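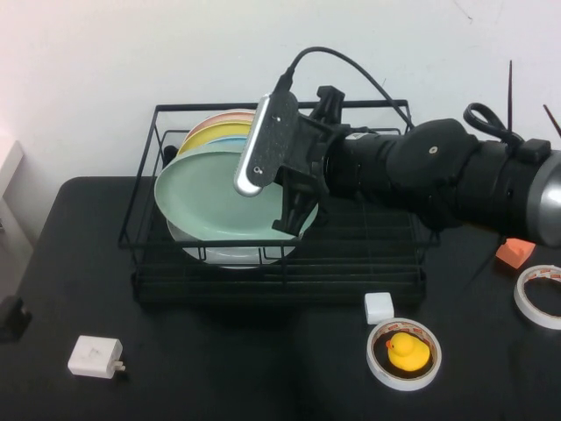

Tarcísio Andrade wrote in to say the old version of this page nearly cost him a finger. It told people to hit stop and pull the plate out. He hit stop, pulled, the jaws let go all at once and the arm dropped onto the rack with his hand still in there. Bruise, no break. Could we please rewrite it.

So, rewritten. Old one is gone, if you printed it, bin it.

Stuck plate: how to free it and get going again

For the Ferkberg bench, Faulkner gripper, Mistmont controller. Should mostly work for other set-ups but check your own stop behaviour first. Ours keeps the jaws shut on a normal stop and opens them on a power cut. Yours may do the reverse.

What the fault looks like

Arm goes to the rack, jaws close on the front plate, arm starts to lift, then nothing. Motors still humming. Screen says 2806, "load not as expected". Sometimes you get the hum and no code for a bit. Treat it the same.

It is still pushing. That's the bit people miss. A stalled arm looks like a parked arm and it is nothing like one. The motors are holding whatever they were holding and if the plate slips, the arm goes where it was going.

Before you touch anything

Hands off the rack. Other people's hands too.

Press PAUSE on the Zergate screen, not the red button. Pause holds position. Red button cuts power, and on this arm the brakes take a moment to bite, so it sags. With a gripper over the rack the sag goes straight down into the plates. If somebody is already trapped or about to be, forget all this and hit the red button, obviously.

Look at the wrist cable. It loops up over the gripper and back along the arm, and if it has hooked on the rack rail the arm will feel the drag and throw the same code. Cable hooked = go to the cable section, skip the rest.

Freeing the plate

1. Still paused. Go to manual, set speed to slow. Check it says slow, it doesn't always take the first press.

2. Put a folded towel in front of the rack. Do it from the front, arm's length, and don't reach under the arm.

3. Jog the arm down a tiny bit. Down first! Everyone wants to go up. The plate is usually caught on the wires at the bottom and lifting is what jammed it. A small move down takes the weight off. You will hear the hum drop.

4. Now the jaws. Open in small steps, one press, wait, one press. Do not use OPEN FULL. That is what caught Tarcísio, only in his case it was the power going.

5. When the plate is resting on the rack by itself, back the gripper straight off it. No sideways until the lower finger is clear of the rim, otherwise it drags the plate along and you get to sweep up.

6. Arm to park. Then the red button. Then, and only then, hand in and take the plate out.

7. Look at the rim. Chip or hairline, out it goes. A chipped rim cuts people and it also slips in the jaws, so you'd be back here by lunch.

If the cable is caught

Same start: pause, manual, slow. Leave the jaws alone. Jog back the way it came in, watching the cable and not the plate. If the loop goes tight, stop and go the other way. Don't flick it off with a pen or a ruler, we have all done it, the connector at the camera end is weak and Elfriede Wunderlich has soldered enough of them.

Once free, redo the clip so there's slack at the wrist but none hanging over the rack. Turn the wrist by hand with power off, all the way both ways. If it pulls at either end give it a bit more.

Why it happens

Mostly the grip point. Plates lean, and the one in front leans differently every time someone loads the rack. If it's tipped forward, the lower finger goes in over the rim and lands too deep, so the jaws hold the plate at an angle and the lift turns into a twist. Bottom edge digs into the wires. Stall.

Next most common is the force being set too high. Somebody gets a slip, turns it up, the slip goes away and a week later it's jamming. Ours was found at 200. It should be 80. That holds a 350 g plate fine so long as the finger pads are clean. Wash the pads before you touch the force setting. Washing-up liquid, warm water, dry them properly.

Third one, wrong plate weight in the job. Fault trips on the difference between what it expects and what it feels. If you've swapped to differant plates, weigh one and put it in.

Getting it running again

Clear 2806 on the Mistmont panel. If it won't clear, the gripper hasn't finished homing. Home it with nothing in the jaws.

Check force is 80. Check plate weight.

Tidy the bench under the arm's path. Tape, sponge, plugs, whatever you've been testing with. Doesn't matter for the fault but on a slow sag the arm will land on it.

Reload the rack so the plates lean back. Front one especially.

Run one pick at slow speed with your hand on the red button. Then one at normal. If either stalls, stop and leave it parked with a note on, don't keep clearing the code. Gervásio Rangel cleared it over and over one afternoon in March and stripped a finger gear, parts took ages.

Things still not sorted

The sag. Alcides Brandão reckons the shoulder brake wants adjusting, Alcides Trindade reckons it's always been like that. (Two Alcides, yes, please put the surname when you email.) Until it's been looked at, nobody works under the arm with power on OR off. Park position only.

Pause button on the Zergate screen is too near RESUME. Asked for it to be moved. For now there's a strip of tape over RESUME and you peel it back when you mean it.

Also the code list in the binder has 2806 down as "camera lost". Wrong, old firmware. I've crossed it out in one copy, havent found the other.

Page changed Thursday, November 13, 2025. If a step doesn't match what your screen shows, stop there and ring Elfriede before you carry on.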